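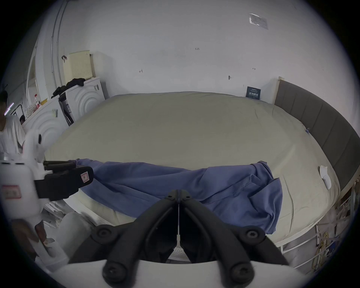 I've been meaning to write up the folding result for ages, so do put the kettle on. The question Xóchitl and I kept coming back to was whether a policy learns better when we pick the starting crumple at random or when we choose the awkward ones on purpose. A blue garment lying crumpled across a pale fitted sheet, one part of it held in the left gripper and a collar-like flap bunched up at the other end, is just the sort of start I mean (lovely colour contrast, horrid geometry!). We collected 173 demonstrations and held back 19 for testing. With the awkward starts mixed in, the policy we call Nirton managed 12 of those, against a rather sad 2 with the random ones.

I was so pleased I rang Levente straight away, and he very sensibly asked about towels. We'll try towels in April.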